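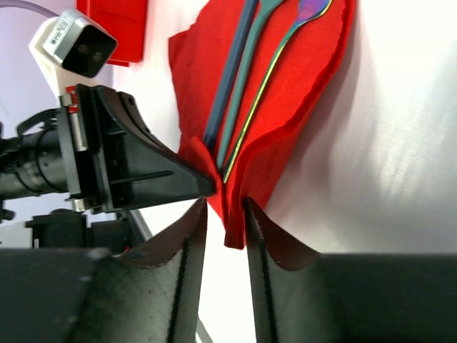 I'd been on the phone with Lejla Stoyanova for maybe ten minutes when she told me the rule she cares about most, and I had to ask her to repeat it. "If you reset the table, you write down that you reset the table," she said. "Every time. Even if you only nudged something."

I was hoping for something juicier, I'll admit! But Lejla writes the house rules for the two-arm benches at Stolik, and she's had a lot of practice explaining why the dull ones matter. We talked on a Sunday, her choice, because the lab is quiet and she can walk around with the phone.

Her rulebook started as a single taped-up page. It's now 149 entries long, and she'd love to get it shorter. "People stop reading," she said. "I stop reading, and I wrote it." Hrvoje Hodžić, who runs the benches day to day, has been crossing things out in pencil, and they argue about it over lunch. 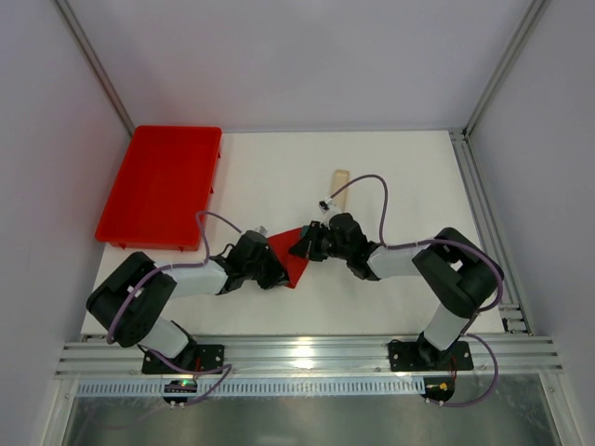

Shared space is the part of the rulebook that gets the most arguments. When two arms work on one piece of cloth, who's in charge? Lejla's answer is that both are, and so both have to be able to stop. "If one arm faults, the other one holds still. It doesn't get to finish the job," she said. She doesn't like pulling on a held cloth either, so when both grippers have hold of the same red piece, with their cables arching up over the table, the speed limit drops for the pair of them. And about those cables — she has an entire page on loops. Enough slack for the full reach, never enough to drop down between the arms. "Check it with the arm stretched out, not parked. Everybody checks it parked."

I asked what happens when someone breaks a rule. Not much, apparently. They get a conversation with Hrvoje and the run gets a note. Lejla feels strongly that the notes shouldn't carry a name. She worked at Vakine before this, where they did, and she says the notes got very short and very vague.

We moved on to what counts as a success, and this is where she really got going. A fork and spoon wrapped in a napkin sounds like a simple thing to grade, right? I said so, and she laughed at me. Does it count if the wrap is loose? If a handle sticks out? If it took three tries? "You decide before the first run," she said. "You write it in plain words, and you don't touch it until the batch is over. Otherwise you start feeling sorry for the robot."

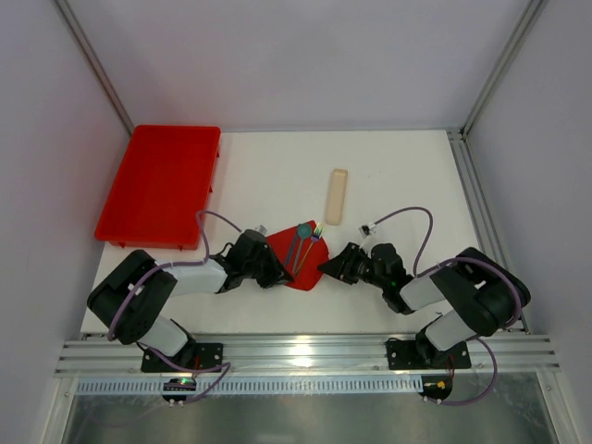 A fork and a spoon on the red cloth, with a gripper on either side.

A batch for them is 400 runs, and two people grade each one without talking to each other. When they disagree, the run goes to Buppha Phuthong, who has the final word and (according to Lejla) a much harder heart than anyone else in the building. Failed runs stay in. That one's in capital letters in the rulebook, the only line that is.

She's less sure about fingertips. They get scuffed, and a scuffed tip may not hold thin material the way a fresh one does, so the rulebook says to look at them at the start of each shift. But look for what? "Wear," she said, and then sighed. "I know. That isn't a standard, that's a word." Ha-rang Geum wants a fixed swap at 4000 grasps. Lejla thinks that's too tidy, though she couldn't give me a better number, and she was pretty cheerful about it.

She'd also like labs to stop changing the lighting halfway through a batch. And to stop leaning on the rail! 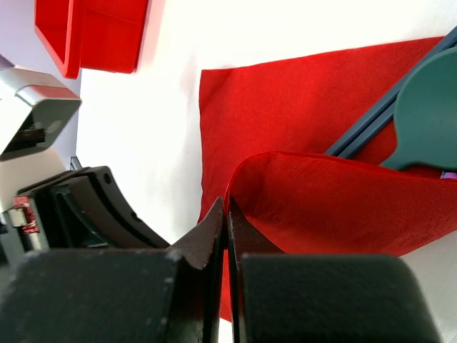
What she'd tell a new lab

I asked Lejla where a small group should start if they have two arms, a table and no rules at all. She said to borrow somebody's list and cut it in half. Then run for a month and add back only what you missed.

"Start with the stop," she said. "Who can press it, where they stand, and whether they can reach it without leaning over the table. Then the reset log. Then grading. You can live without the rest for a while."

Her own group is doing the cutting now, and the short version should be ready in April, if she and Hrvoje can agree on the cable page. He wants it down to two lines. She's offered him six.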